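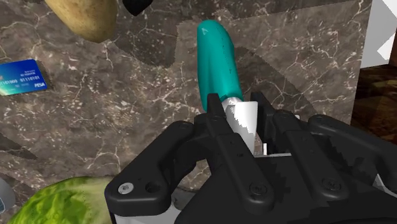 Nadellow Institute of Applied Robotics
Home | Programs | Events | Talks and Notes | Contact

Filed under: Planning and Procurement

Speaker notes: Budgeting for a Manipulation Laboratory
Presented by Modupe Obi, Office of Research Equipment
15 June 2021

Opening

Good morning, and thank you to the department for the invitation. My office reviews requests for laboratory equipment before they go to the finance division. I have been asked to speak on how a group should plan for a robot arm, a gripper and the simulation work that goes with them. Teodora Mujić has kindly agreed to take technical questions at the end.

(Pause here while the handout is passed along the rows.)

1. State the task before the equipment

A request should begin with the work to be done. The form has a box for this and it is too often left to the last. "General manipulation research" does not allow my office to compare one arm with another. "Picking up household items of mixed shape from a kitchen counter" does. From that sentence we can ask about reach, payload, the opening of the gripper and the kind of mounting needed.

Please list the objects as well. A credit card lying flat, a potato and a spray bottle make very different demands on the same pair of fingers. If the gripper under review cannot handle one of them, we would like to learn that before the order is placed.

2. Simulate first, and budget for it

Groups are now expected to show simulated trials with their request. The simulated kitchen has served well for this purpose, and the layout of arm, counter and objects can be changed in an afternoon.

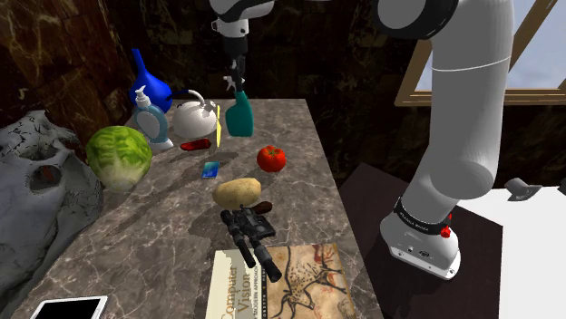

Simulation is not free of cost. Under the current plan each group is charged for 70 hours of shared computing per term, with further hours billed at the internal rate. Staff time for building object models should appear on its own line. In February we returned several requests in which that time had been left out entirely.

Reviewers will also ask how the simulated gripper compares with the one to be purchased. A plain statement of known differences is sufficient. Contact and friction deserve a sentence each.

3. The purchase itself

(Refer to page 2 of the handout.)

Two suppliers are on the approved list, Drornent and Chisholm. Quotations from both are required for any arm. For grippers and fingers a single quotation is accepted if the total is below $3,344.

The items most often missed are these:

- replacement fingers, quoted by Drornent at $441 per set
- cables and mounting plates - these are rarely included with the arm
- a table or pedestal rated for the load
- training for new staff
- the yearly service agreement

Shipping should be entered separately. It has been the cause of more corrections than any other line on the form.

4. Years two and three

The institute funds the first year of ownership. After that the group carries the cost, and the request must say from which account. We recommend a reserve for repairs and a named person who will hold the service records. Groups that share an arm should agree in writing on how time and repairs are divided - the Tosutura project has a short agreement that may be copied.

Requests are scored out of 100, and a score of 77 is needed to proceed to finance. A request that falls short may be revised once in the same cycle.

Questions

(Invite Ms. Mujić to the front. Questions on open requests should be sent to the office in writing.)

Contact the Office of Research Equipment | Copyright Nadellow Institute | Back to top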